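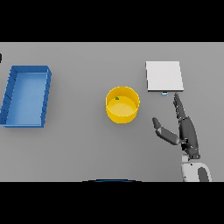
A blue tray and a yellow bowl on a gray tabletop.

Last updated Jan 5, 2025

Tray (serving and household)

A tray is a shallow, flat-bottomed holder with a raised rim, used for carrying or sorting things. I've been keeping this entry going for a while now, and I still get a little thrill out of how much there is to say about such a plain object!

The word comes from Old English and is related to "tree," so the first ones were most likely wood. Later makers used tin, silver, brass, papier-mâché and, in the last century, every kind of plastic you can think of. I grew up with painted tin ones (ours had a dent that made every glass lean to the left) and I'm fond of them still.

Parts

The flat part is usually called the floor or bed, and the raised edge is the rim, wall or gallery. A gallery, strictly speaking, is a little pierced fence, the sort you see on old silver. Butler's trays have hinged sides that fold down, and I love those, though mine pinches my fingers every single time.

Types

Tea trays are meant to be carried in two hands and tend to have handles at the short ends. Salvers have no handles and often stand on small feet. Cafeteria trays stack, and the better ones have tiny lugs under the rim so air can get between them after washing. Sorting trays, for beads or screws or seedlings, sit at the very humble end of the family and get used the most, at least in my house.

Collecting

Carleen Tomoana got me started. She had a whole wall of pub trays in Prinberg and let me take two home. Paavo Pitkänen wrote to me last March about a lacquered set from Ortner, five in graduated sizes, which he thinks were made for the hotel in Cidport. I haven't been able to confirm that, so if you have an old hotel catalog, please write in.

See also: Salver, Trencher, Lazy Susan

11 shares
3 comments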